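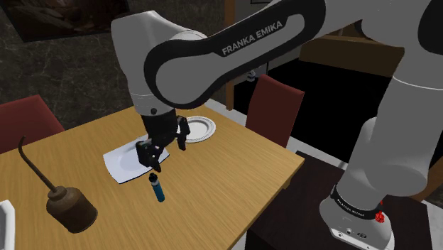 Rernham Supper Series Returns in February With 13 New Evenings

RERNHAM, 25 December 2023 - The Rernham Supper Series is coming back for a second season, and this time it's bigger, louder and open to anyone who likes a good meal with people they haven't met yet! Thirteen evenings are planned at Tudana Hall, with the first on the calendar for early February.

Last season 525 guests sat down to eat together over the course of the winter. The new program has room for 688, and each night is built around one home cook and the dishes that cook grew up with. Nantana Yimyam opens the season with a northern Thai menu - sour pork ribs, sticky rice and a green chili dip she has been making since she was nine. Yavuz Akbulut follows with stuffed peppers, lentil soup and his aunt's walnut cookies.

"I've cooked for my family my whole life, but never for a room like this," said Yimyam. "I can't wait to see people reach across the table for seconds."

Music is new this year too. Local trio Vollo will play between courses on four of the evenings, and singer Bukola Tijani will close the season with a set of highlife favorites.

"People stayed so late last winter that we had to start stacking chairs to get them home," said series director Salamatu Tamuno. "We've added half an hour to every evening, and I'm sure they'll use it."

Tickets are $13 and include all courses and soft drinks. Vegetarian plates are offered every night and can be requested when booking. Doors open at 6 p.m.

Press contact: Temitope Effiong, Rernham Supper Series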